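Segura Project – Progress Report to the Irnavness Fund
Work package: demonstration of tabletop tasks by remote control
21 December 2019

Summary

The recording phase is on schedule. At the close of this period the set holds 1626 demonstrations, of which 1129 have passed review. The remainder are either rejected or still in the queue. Spending is within the approved budget for the period and no change to the scope is requested.

Recording setup

All demonstrations are given by remote control. The operator wears a pair of Rindik gloves and sees the view from the head camera. Finger joint angles are mapped to the robot hands one to one, except for the thumb, where a fixed offset is applied. Wrist position is scaled down slightly to keep small operator movements from turning into large arm movements. Joint commands, measured joint positions and video are logged on one clock.

The lag between glove and hand was the main complaint in the last report. The Ronell controller has been updated and operators now correct their grip less often in the final part of the approach. Glove calibration is repeated at the start of each session and after any break. It remains the slowest part of the routine.

Tasks in this period

Work moved from rigid blocks to food items on tableware. These are harder to demonstrate well. The hands have to come in low on both sides without pushing the plate, and bread gives under the fingertips, so the operator has to judge contact by eye. There is no force feedback in the gloves. The bread roll task is set up with the roll on a round plate between the two hands, against plain white panels.

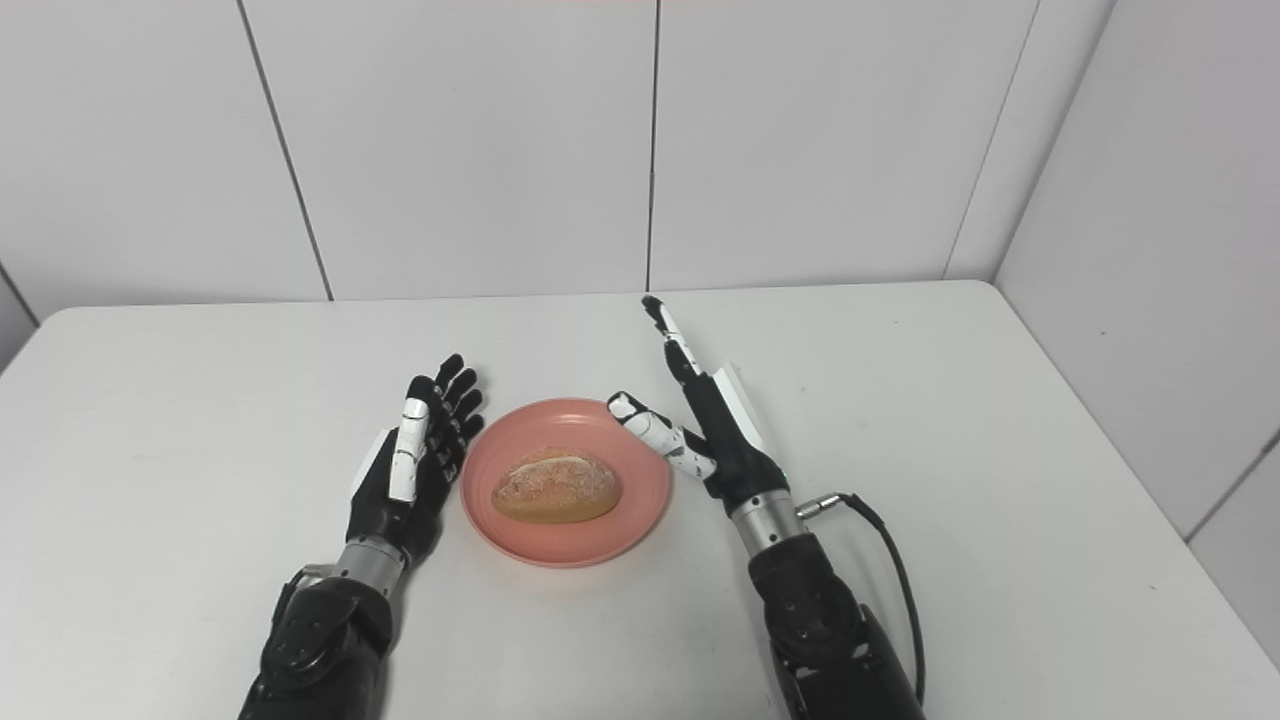

Review and rejected takes

Each take is reviewed once at full speed and once at reduced speed. Of the accepted takes, 719 use both hands. The most common grounds for rejection are:

Plate moved before the item was grasped
Dropped samples in the glove signal
Operator paused mid-approach for longer than the limit
Item left the camera view

Paused takes were kept in the first weeks and later removed. A policy trained with them copied the pauses – it stopped short of the item and stayed there. The review guide has been changed to match.

Open issues

The index finger on the right hand reads a small constant error after long sessions. Recalibration clears it, but the cause has not been found. A total of 11 takes were withdrawn on this account. A replacement encoder is on order.

Next period

Recording of the plate tasks continues through February. After that the same operators will repeat part of the set by guiding the arms by hand, with the motors in a compliant mode, so that the two ways of teaching can be compared on the same items. The comparison plan will be sent to the fund before recording starts.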